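Bread service table – inspection checklist
Site: Villalobos. Form 3184. Inspector: Shahnaz Munshi, 26 Jan 2023

1. Cloth covers table top – OK. Visible fold at left side, smooth before service.
2. Front of table clear – OK.

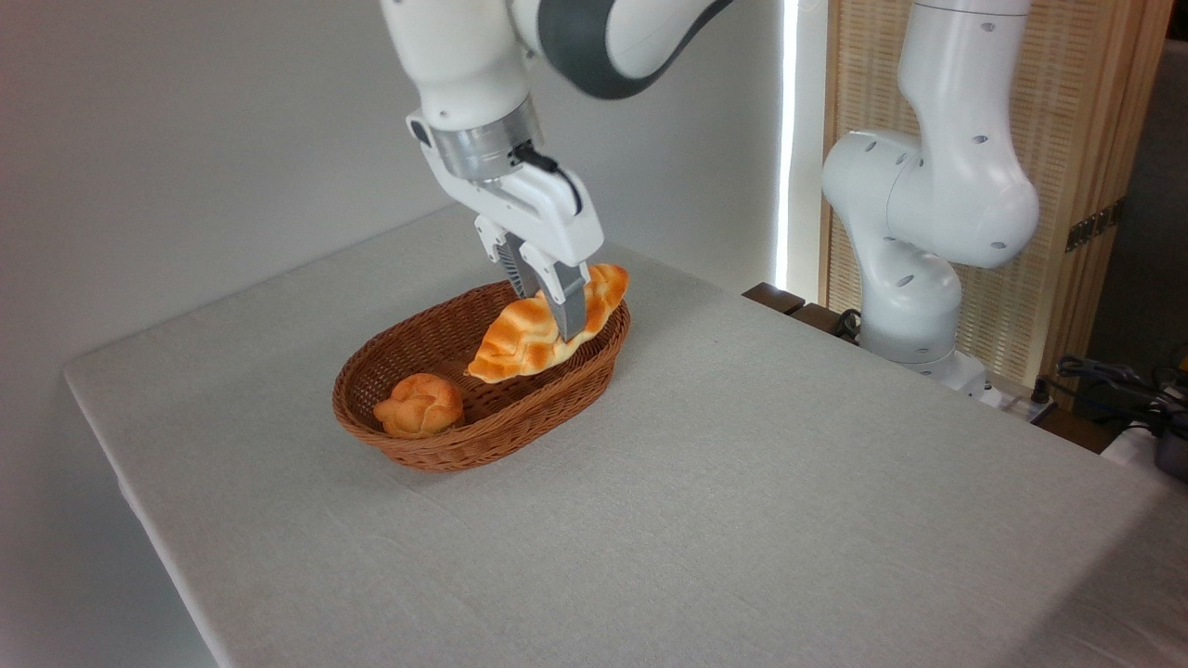
Item 3: braided roll and knotted roll, oval wicker basket.

3. Basket rim and weave – check by hand for broken strands, recheck at next visit.
4. Basket liner – none on the December order. Comment: Niden to quote.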